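Warthorpe Community House News

AROUND THE HOUSE

Plug-in scent diffusers: what to check before you refill

The winter clean-out of the hall cupboards turned up a box of plug-in diffusers and bottles, and a few members have asked how to tell which ones are still worth using. Gunhild Thoroddsen has put together these notes for the August newsletter. They apply to the white plug-in kind with a round vent in the front, and most of them will do for the one in your bathroom at home as well.

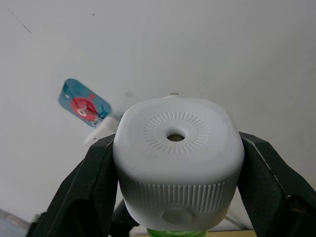
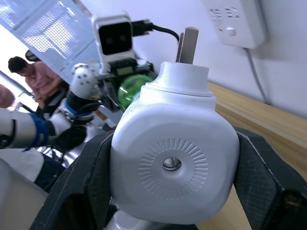 Start with the vent

The small ridges that fan out from the centre hole collect dust and lint. Unplug the unit and let it cool for half an hour, then go around the ridges with a dry, soft toothbrush. A cotton bud is fine for the hole itself, but keep it dry. Don't rinse the unit under the tap and don't spray cleaner on it. If the plastic has gone sticky from spilled oil, a cloth that has been dampened and wrung out hard will usually lift it. Leave the unit on a towel overnight before it goes near an outlet.

Look at the prongs

Prongs should be straight, firm in the housing and a clean metal colour. Put aside anything with black marks, a wobble or browned plastic near the base. Don't bend a prong back into shape. Of the 43 units in the box, 14 have gone to electronics recycling for one of these reasons.

Bottles and refills

Refills are not all the same size at the neck. The Holst and Heline bottles we have in stock look alike on the shelf, but a Heline bottle sits loose in a Holst unit and will leak if it is bumped. Check the name on the label before you open a new one. Wipe the neck before the bottle goes in, push or turn it until it seats, and keep the whole thing upright from then on. Oil on a painted windowsill or a varnished table will take the finish off, as the craft room table now shows.

An old bottle with a wick that has gone dark and stiff is finished, even with oil left in it. Do not pour leftovers down the sink. Put the lid back on and drop the bottle in the hazardous waste tub by the back door, which goes to the depot at the end of the month.

Where to plug them in

Use a wall outlet, with the bottle hanging straight down. Avoid power bars lying on the floor, outlets behind curtains and anything above a heater. We are keeping them out of the kitchen and the playgroup room altogether. The reading room will also stay scent-free at the request of several members with asthma, so please don't move one in there for an evening event.

Spares

There are 67 refills left in the storeroom, on the second shelf with the Hestico light bulbs. Write what you take on the clipboard. Members who would like a unit for home can have one from the good box for a two-dollar donation, refill not included. The good box is at the front desk until the end of August.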